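A robot vacuum, a smart plug and a cheap light bulb walk into an apartment. According to a team at the Kustumlow Institute, any one of them can work out when you are home, which room you are in and whether you went to bed at a reasonable hour. None of them needs a microphone or a camera to do it.

The researchers presented the work in October at a small security workshop, where it was scheduled between lunch and a fire drill. Their claim is simple enough to explain to a landlord. Smart home devices spend much of the day talking to one another and to their makers' servers. The contents of those talks are usually encrypted. The timing and size of them are not, and the timing and size say plenty.

## Listening through the wall

The team built a piece of software called Gimis, which runs on an ordinary laptop and does nothing but listen. It doesn't join the home network, guess a password or touch any of the devices. It notes when each gadget transmits, for how long, and how strong the signal is when it arrives. A laptop in the next apartment is close enough. So is one in a parked car, if the car is on the right side of the building.

From that, the software builds a kind of diary. A motion sensor in a hallway sends a short burst when somebody walks by. A smart lock sends a slightly longer one. A coffee maker with a wireless connection, a product category that has survived every attempt to question it, announces breakfast with a chirp that the researchers say is as distinctive as a doorbell.

Each burst means little by itself. Strung together over several days, they make a schedule. Gimis learned that a certain household left for work in two waves, that the second wave always came back for something, and that the television went on in the evening well before the kitchen light went off.

The trial covered 175 devices in eight homes, all of them occupied by people who had agreed to take part and who kept written logs of their comings and goings for comparison. Where the software and the logs disagreed, the researchers went back and asked. In a fair number of cases the software turned out to have the better memory. One participant had logged an early night. The bedroom bulb, the tablet charger and the refrigerator door sensor told a different story, and they told it in the same order three nights running.

## The update that made it worse

Most people who worry about this sort of thing are told to keep their devices updated, and the paper has an awkward section for them. Pladent, which makes hubs that tie other companies' gadgets together, sent out new software while the trial was under way. The update fixed a real flaw in how the hub stored passwords. It also made the hub check in with each connected device far more often, in the name of responsiveness.

For Gimis, this was a gift. Before the update, the software needed several days to learn a household's habits. Afterward, it needed one Saturday.

The company said in a written statement that it takes customer privacy seriously, a sentence that seems to come preinstalled. It added that the information described in the paper is "limited to the presence and timing of wireless signals" and that no customer content was exposed. Both statements are correct. They would also be correct about a stranger sitting across the street with a notepad.

To its credit, Pladent has since added a setting that spaces out the check-ins at irregular intervals. The setting is called Relaxed Sync. It is off by default and lives under Advanced, then Network, then Advanced again.

## Can the gadgets be taught to fib?

The second half of the paper is about defense, and it is the more entertaining half. If the trouble is that devices only speak when something happens, the fix is to have them speak when nothing does.

The team wrote a companion program, Górecki, that runs on a home router and sprinkles false traffic among the real. Under its direction the hallway sensor reports a walker who doesn't exist. The lock sends a burst the same size as a real unlocking, with no unlocking attached. The coffee maker appears to be making coffee in the middle of the night, which, the authors concede, may not raise suspicion in every household.

The first version was no good. It spread the false signals evenly through the day, and real people are not even. Gimis quickly learned to ignore anything that arrived too neatly. The second version was random, and that didn't work either, because the phantom residents were now walking from the garage to the attic without passing through the house. The third borrowed patterns from other homes in the study, so that each apartment was haunted by believable neighbors.

That version held up. With it running, the listening software could no longer say with any confidence whether a home was empty. It could still tell that somebody owned a robot vacuum, which appears to be beyond the reach of modern science to conceal.

There are costs. The extra traffic shortens the life of battery-powered sensors, and on older routers it slowed down everything else. Two households asked for it to be switched off before the end of the trial. One of them had an unhappy teenager with a video game, and the researchers did not press the matter.

Górecki also has to know in detail how each device behaves in order to imitate it. That means somebody has to write a profile for every model of bulb, plug and lock on the market, and write it again when the maker changes the software. The team has profiles for the devices in its own study and has put them online for anyone who wants them. It would be pleased to receive more.

## What the makers could do

The authors would prefer that none of this be left to the customer. A device that sends messages of one fixed size, on a schedule set by a clock instead of by a person opening a door, gives away much less. The technique has been known for years and is used in other fields where people care who is listening. It takes a little more power and adds a little delay. A light might come on a moment after it was asked.

Makers have not been eager. A light that hesitates gets bad reviews, while a light that tells the parking lot when you are on vacation gets four and a half stars and a holiday bundle. There is also no label on the box for this kind of leak. Existing security ratings look at passwords, encryption and how long updates will be offered, and the devices in the trial with the best marks on all of those were as talkative as the rest.

The team suggests that ratings add a test for traffic patterns, and has offered its own listening software as the ruler. It is fair to note that this would make the Kustumlow Institute's software rather important. It is also fair to note that no one else has offered a ruler.
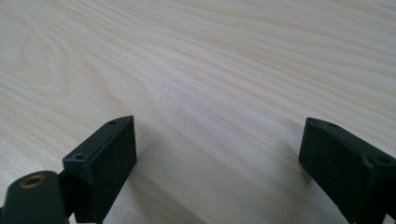
## What to do in the meantime

The paper ends with some advice for people who already own a houseful of these things and would like to keep them.

- Unplug what you don't use. Several homes in the trial had devices still reporting for duty to apps their owners had deleted.
- Look through the hub's settings for anything about sync, polling or check-in frequency, and choose the slowest one you can live with.
- Use a wired connection for anything that doesn't move. Gimis can't hear a cable.
- Turn down the router's transmit power if the place is small. Many routers are set to cover a much bigger home, along with the sidewalk in front of it.
- Don't rely on a light timer set to the same hour each evening. The software spotted every one of those on the first night, and so, presumably, would a burglar with a folding chair.

The authors say they have no evidence that anyone is using the method outside a lab. They also say it would be very hard to tell, given that the whole thing consists of sitting quietly with a laptop open.

The next round of work will look at larger apartment buildings, where signals from many homes overlap and the listener has to sort out whose coffee is whose. Early results suggest that a crowd offers some cover, though less than the team had hoped. Recruiting has begun, and anyone who signs up will be asked to keep a log by hand, in pencil, on paper.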